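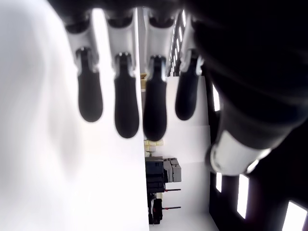 Hi, I'm Zubaida Bajwa, and I run Varnuria with my business partner Oanh Phí. We put together hands-on science kits for middle school classrooms: circuits, magnets, simple motors, a pretty good one on pulleys that took us forever to get right. If you've ever opened a yellowish box and found a bag of washers, a spool of string and a folded sheet with my bad drawings on it, hello, that was us!

I taught seventh grade science for a long while before this, and I spent far too many evenings at my kitchen table sorting wire and batteries into sandwich bags so that every pair of kids would have the same stuff in the morning. Oanh taught math across the hall. She saw me carrying it all in from the car one September and asked how much time it was eating up, and when I told her she went kind of quiet and then came back the next day with a spreadsheet. The first kit we sold went to a friend at Nevgate, the school across town, and she still orders from us (and still sends back corrections to my spelling, thank you, keep them coming).

We worked out of my garage for 3 years. Then we rented the room we're in now, and I love it more than a person should love a rented room. White walls, good daylight, windows with dark frames. The landlord offered to repaint in a warmer color and we both said no at the same time. When you're looking for a dropped resistor you want all the brightness you can get.

People ask how the kits get made, so I'll tell you how a normal day goes. Oanh gets in first, before 8 a.m., and prints the orders. I come in with coffee and we argue a little over what goes out first. Parts get laid out, bagged, checked against the list, and then the bags go into the boxes with the instruction sheet on top. The sheet always goes on top. We had a summer when it went on the bottom and I answered the same email every single day until school started.

The boxes get a lot of comments! They're beige-yellow, somewhere between a manila folder and a banana, and we picked them when we were still in the garage and wanted something a teacher could spot on a crowded shelf. We keep small stacks of them wherever there's a flat place. I know, I know, there's a proper storage closet. Oanh has mentioned it. I just like having the boxes close by when I'm packing, and a short stack doesn't fall over.

Right now there are 34 kits in the catalog. The most popular is Fivudard, our motor and magnet kit, and I'm sorry about the name. It started as a typo in an order file, my nephew thought it was the funniest thing he'd ever heard, and by the time we got around to fixing it teachers were asking for it by name. Last school year we sent kits to 346 classrooms, which made us very happy and very tired. I've kept a lot of the thank-you notes, especially the ones with diagrams of what the kids built when they were supposed to be building something else.

Every kit is tried out with real kids before it goes on the site. Oanh's family, the Hồ cousins included, have been extremely patient with us, and so has Nevgate, where we borrow a classroom a few times a year and mostly stay out of the way. If a step confuses two groups in a row, I rewrite it. The pulley sheet is on its ninth version. I think the ninth one is good, but I also thought that about the sixth.

We do refills too, so please don't buy a whole new kit when all you've lost is the string. Send me a note with the kit name and what's missing and I'll get it in the mail, usually the same week. Small things like washers and paper clips we don't charge for. Batteries we do, they add up.

A few things we don't do: chemistry (too much shipping paperwork), anything with a blade, and subscriptions. We talked about subscriptions and neither of us wanted to be the one reminding teachers about a monthly bill.

If you're nearby and would like to pick up your order, you're welcome to, just email first so one of us has it boxed and ready. Mornings are best. Ring the bell twice, it sticks. And if you teach something you can't find a kit for, tell me about it. The pulley kit started that way, and so did the one with the paper bridges, which goes on the site as soon as Oanh and I agree on how long the straws should be.

Contact | Orders and refills | © Varnuria, all rights reserved | Back to top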